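首页 > 本地 > 民生消费

卡克港饮料瓶押金一月起上调 小店回收点增至九处

本报讯 卡克港（Carkport）市政部门9月27日（星期日）公布新的饮料容器押金办法，自明年一月起施行。塑料瓶和玻璃瓶将统一收取押金，顾客退瓶时可凭小票或会员账户领回全款，不再按瓶子大小分档计算。

按照现行规定，只有大型超市须设退瓶窗口，街边小店可自行决定是否接收。新办法把营业面积较大的便利店也纳入进来，首批新增回收点设在图洛德伍德（Tulodwood）一带，连同原有网点共九处。其余街区的安排将在年底前另行通知。

市政部门公布的材料显示，去年图洛德伍德居民就退瓶问题提出的意见和投诉共2119件，内容多为排队时间长、机器停用和退款延迟。材料说，其中几乎三分之一涉及同一个退瓶窗口，该窗口位于旧汽车站旁，周末只开半天。新办法实施后，这个窗口的开放时间将延长至晚上九点，节假日照常。

负责起草办法的塞韦里诺·阿列塔（Severino Arrieta）表示，押金金额在草案阶段改过几次，最后定下的数额低于最初提议。他说，小店最担心的是存放空瓶占地方，因此办法规定收运车每周至少上门三次，门店也可以电话加约，不另收费。

收运工作由凯尔门迪（Kelmendi）运输公司承担，合同期六年。该公司目前已在邻近的加姆斯卡（Gamska）从事同类业务。公司方面称，车辆和司机已经基本到位，十二月会在部分路线试跑，届时清晨可能有装卸噪声，请沿线居民留意。

店主的看法不一。图洛德伍德一家杂货店的店主说，退瓶的人进门后往往会顺手买点东西，对生意有帮助。另一位店主则认为手续费补贴偏低，每处理一只瓶子所得有限，还要腾出人手清点，旺季恐怕忙不过来。
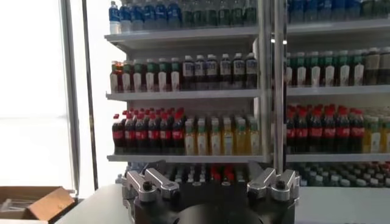
货架上的瓶装饮料。

对于施行前已经上架的商品，办法设有过渡期。未印押金标志的瓶装饮料可继续销售至三月底，销售时不收押金，退瓶时也不退款。进货较多的门店可提前向市政部门申领贴标，每店限领一次。

牛奶和药用饮品的容器暂不列入。破损的玻璃瓶不予退款，压扁的塑料瓶只要条码清晰仍可受理。居民如对退款金额有疑问，可在三十天内持小票到原回收点查询。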